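Call for participants: dry flotation beds and sore backs, a 13-week trial

Burkow Day Spa, treatment rooms upstairs

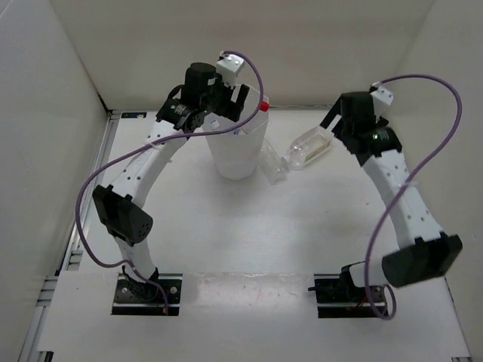 Tapio Karppinen wrote to us after the first notice went up and asked why anyone should lie on a warm bag of water for an hour and expect their back to thank them. Fair question. He also wanted to know whether we'd publish the results if they came out flat. Yes, we will, on this page, in the same size type.

We bought a Dikelix dry flotation bed in March. The brochure says it relieves muscle tension, improves sleep, boosts circulation, "supports detoxification" and leaves the skin glowing. We have been in the spa trade long enough to have read that paragraph on the back of every machine ever sold to us, including a foot bath that turned the water brown whether or not there was a foot in it. We'd like to know which of the claims, if any, we can repeat to a paying client with a straight face.

What we're asking

We want adults with ordinary, nagging lower back stiffness. The kind you get from a desk, a ute, a toddler or a bad mattress. You come in once a week for 13 weeks. Half of you will get the flotation bed with the heat and the float switched on. The other half will lie on a standard Toivonen treatment table in the same room, with the same blanket, the same dim light and the same awful pan flute music, for the same length of time. You don't get to pick. Names are drawn on the first evening.

We know this isn't a proper blind trial. You will be able to tell whether you are floating. What we can do is stop the comparison being "an hour on our expensive bed" against "an hour of answering emails", which is how most of the glowing figures in this business seem to be arrived at.

Each visit takes 70 minutes including changing and paperwork. Before and after, you fill in a one-page form about stiffness, sleep and mood. Every fourth visit there's a longer form and a simple bend test, done by a therapist who hasn't been told which group you are in. Please don't tell her.

Who can apply

You should be 18 or over, able to get on and off a low bed without help, and living close enough to Burkow that you'll still turn up when it's raining. You need to keep your usual routine going for the whole trial. If you already see a physio, keep seeing them, and tell us. If you start something new halfway through, tell us that too. It won't get you thrown out, but we need to write it down.

Please don't apply if you are pregnant, have an open wound or a skin infection, have had back surgery in the last 2 years, or have a heart or blood pressure condition that your doctor hasn't cleared for heat. The bed runs warm. If you have numbness, leg weakness or pain that wakes you at night, see a doctor and leave us out of it.

What you get

$700, paid in two halves, the first after week six and the second after the final form. If you miss more than a couple of sessions we'll pay for the ones you attended and say no more about it. Parking behind the building is free after 5 pm. There are no gift bags, no discount on a course of treatments, and no one will try to sell you a body scrub on the way out. If they do, report them to the front desk.

People drawn into the table group can have a session on the bed once the trial is over, if they are still curious.

Who is paying

We are. Moncombe, who import the bed, offered to cover the costs in return for seeing the results before anyone else did. We said no thanks. They have fixed one leaking valve under warranty and that's the whole of their involvement. The forms will be added up by a statistics tutor who doesn't work here and has never set foot in a spa - she made a point of saying so.

Your forms are filed under a number, and the list matching numbers to names stays in a locked drawer in the office. You can pull out at any time and ask for yours to be shredded.

How to apply

Write to the front desk at Burkow Day Spa, PO Box 2939, or pick up a form at the counter. Tell us your age, how long your back has been giving you trouble, and which evenings you can manage. We'd also like a line on whether you think the bed will work. Believers and doubters are both welcome, and we'd like a decent mix.

There's an information night on Thursday at 6.30 pm in the upstairs lounge. You can try the bed for five minutes with your clothes on and ask whatever you like. Take your keys out of your pockets first.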